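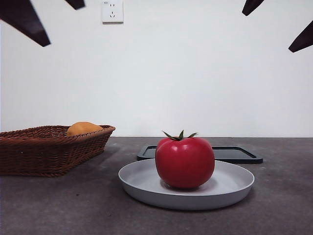
How many examples does it take before a robot arm can learn a chore? For the kind of thing we do, 300 gets you something that works on a good day, and I'd want 3000 before I let my mother watch.

I've been on the Drukitz project since April, and people keep asking what I do all day, so okay, I'll tell you! I drive two arms by hand. I pick something up, I put it somewhere else, I press save, I put everything back a little differently, and then I do it again. Every one of those little trips gets recorded, and the learning part happens later on a computer I'm not allowed to touch (fair enough, I once unplugged it).

Lately it's the kitchen set. We have a round gray plate, a black tray, a wicker basket and a big red tomato, and the tomato has a green star on top that I've grown very fond of. Going for the sides is fine. Going for the top is tempting and I keep telling myself not to, because then the model picks up my lazy habit and goes for the stem forever.

The part I was bad at was the shuffling. I thought I was mixing things up plenty, and then Narayanan plotted my first batch and the plate was in pretty much the same spot every single time. Oops. A model trained on that learns one spot on one table. So now I slide the plate over, turn the tray, move the basket closer or farther, and try not to be neat about it. I'm a neat person, it hurts.

The other big argument around here is what to do with mistakes. Kelechi wants every fumble tossed. I like keeping the ones where I miss, back off and get it on the second try, since a robot is going to miss too and it ought to have seen somebody recover. We settled on tagging them and training it both ways, so I'll let you know who owes who lunch.

Next up is a soft peach, if Elango ever remembers to buy one. My thumbs could use the break anyway.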